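Clovard to take back empty sweet tubs at all its shops

Sunday, August 23, 2020

Clovard, the confectionery and gift retailer, will begin collecting empty plastic sweet tubs and their lids at every one of its 12 shops from next month. Customers will be able to hand in tubs of any make, whether or not they were bought at Clovard.

The scheme follows a trial in two shops which opened in March, closed during lockdown and started again once the shops were allowed to reopen. Staff at both sites reported that most tubs came back clean and with the lid still on.

Many households keep their tubs for baking, screws, buttons or Christmas decorations, but a large number are put out with the rubbish. Rules on kerbside recycling differ from one council to the next, and the lid is often made from a different plastic from the body, so the two parts have to be sorted before they can be recycled.

Lies Baert, head of shops at Clovard, said: "Our customers told us they had tubs stacked up in the cupboard under the stairs and did not know whether the council would take them. They come into our shops anyway, so it made sense to put a collection point by the door. We would like people to give the tub a quick rinse first and peel off any sticky tape."

Collection points will be placed near the entrance of each shop and emptied by Wevent, which already handles Clovard's cardboard and paper. Wevent will sort lids from bodies at its depot and send both on to Clornix, a plastics processor, where they will be shredded, washed and made into pellets. Clornix supplies the pellets to makers of garden goods such as plant pots and seed trays.

Tubs in good condition can be handed in at the till instead. These will be offered free of charge to schools, playgroups and food banks that ask for them.

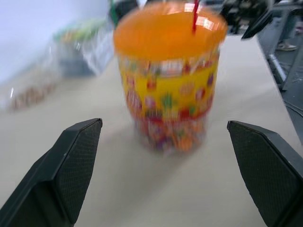

Bello Sani, operations manager at Wevent, said: "Tubs are bulky and light, and on their own they are expensive to move. Because our vans call at these shops for cardboard in any case, we can carry them without adding a single journey. If customers stack them one inside another and drop the lids in the separate slot, we can fit far more in each cage."

Cardboard tubs, metal tins, sweet wrappers and plastic film cannot be accepted. Customers may bring up to three tubs per visit. Schools and clubs with larger numbers should ring their nearest shop beforehand to arrange a time.

The scheme will run for an initial two years. Sárközi, Clovard's sister chain, will decide in the spring whether to join.

Notes to editors

Clovard sells boxed chocolates, loose sweets and gifts. Collection points will be open during normal shop hours. Face coverings must be worn inside all shops unless a customer is exempt.

Interviews with Lies Baert can be arranged through the Clovard press office.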